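1/28/18 - bin wear and cleaning, divided gray bin

Picked up where the Endale notes stop. The question left open was whether the marks on the divider are in the surface or on it, and whether the floor can be brought back or needs a liner.

Condition before cleaning. The divider is the worst part. Upper area is pale with thin vertical stains. Lower area is a broad gray scuff with a ragged, speckled top border. One thin wavy scratch runs diagonally down the left-center part and stops near the worn area. The floor of the front compartment is smudged and scratched all over, with one bright patch lower middle and a darker smudge upper middle. The rear compartment walls are matte and look close to new from normal standing distance.

Front compartment load is the household mix: bottle, scrub brush, ridged blue block, small purple box, a few others. The rear stays empty between sorts, per the Bistgate sheet.

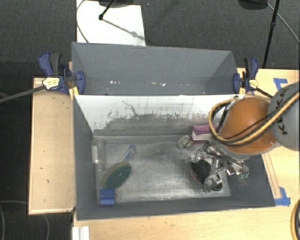
Divided bin on the bench, front compartment loaded, before cleaning.

White flecks near the bottom of the rear compartment, one cluster toward the left and a short row farther right. Not yet identified. To be checked under the loupe before anyone wipes them, otherwise we lose the chance to tell chips from crumbs.

Cleaning, divider only:

- Dry microfiber, light pressure. Cloth came away gray. No visible change to the scuffed area.
- Warm water and dish soap, one drop in a cup. Vertical stains lighter on the test strip at the right end, still present.
- Isopropyl, 2 passes on the same strip. Stains nearly gone. Scuff unchanged.
- Melamine sponge on a patch the size of a thumb. Scuff lighter, but the surface is visibly duller at a low angle. Stopped there.

So the stains are deposit and the scuff is at least partly abrasion. The scratch catches a fingernail along its upper half and does not catch below that. Leaving it alone.

Did not use the scrub brush from the load for any of this. It belongs to the object set and has to stay as it is. Same for the bottle: do not peel the label, even if a corner lifts.

Floor. Tried 800 grit wet on an offcut of similar sheet first. It evens out fine scratches and leaves a uniform haze. On the bin floor this would remove the bright patch but also change how far things slide, and the old slide numbers from Zeltdale would no longer apply. Not doing it without agreement. Soap and water only for the floor until then.

Liner option: Flilel mat, cut to the floor outline. The sides slope inward, so the outline has to be taken at floor level and not from the rim. Paper template made, fits with a small gap at the left wall. The mat is thicker than I would like and the blue block already tends to sit up on the join between the floor and the front wall. A raised edge there would make that worse. Could bevel the front edge of the mat with a knife.

Sort count on the log sheet is 1,370 since the last full clean. The interval on the sheet says 8 weeks with no mention of count, and I think count is the better trigger. Would like that changed.

Open items for February:

- loupe check on the flecks, then clean the rear compartment
- isopropyl over the rest of the divider, same 2 passes
- bevel a mat scrap and try the block against it
- decide on sanding, yes or no, and write it on the sheet

Bin rinsed with plain water in the front compartment only, left tilted on the rack to dry. Load items are in the tray on the shelf, unwashed.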